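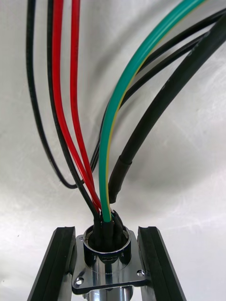
4.2 Grasp state estimation for connectors with attached wiring

The planner described in Section 4.1 assumes that the pose of a held part is known once the fingers have closed. For rigid parts without cables this assumption is acceptable. It fails for panel-mount connectors that already carry their wires, as the bundle pulls on the part and may turn it between the fingers. The Sostau controller therefore treats the pose of the connector as a quantity to be estimated throughout the motion.

The estimator takes its input from the wrist camera and works in two stages. The first stage fits the outline of the square flange and its mounting holes, and returns the tilt of the flange relative to the gripper. Polished metal reflects the fingers and the bench, and edges caused by such reflections are rejected by comparing 8 consecutive images. The second stage separates the conductors from the background by colour and width. Thin black leads that pass behind others are the most frequent source of error, and the software marks these stretches as unknown and leaves them out of the fit.

The output of both stages is passed to the motion planner, which keeps a free volume above the collar so that neither finger presses on the sleeves. Where a finger covers a mounting hole, the last confirmed position is held for up to 10 control cycles. After that the arm stops and requests a new view.

4.3 Coordination of two arms
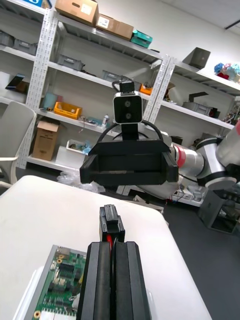

Figure 7. Two-arm workcell used for the Corkow software trials, with a circuit board on the table beside the nearer gripper.

Each arm runs its own copy of the controller, and the two copies exchange planned paths through Brorkari, the message layer developed for this project. An arm may enter the shared volume over the table only after the other has confirmed its path. The confirmation lapses after 299 milliseconds, and an arm without a valid confirmation slows to a halt along its current path.

The views from the wrist cameras are merged in a common table frame. Calibration follows the Henriques procedure given in Appendix B and is repeated whenever a camera bracket is removed. When the two estimates of a part's position differ by more than 2 millimetres, the controller uses the view with the smaller hidden area and records the difference for later study.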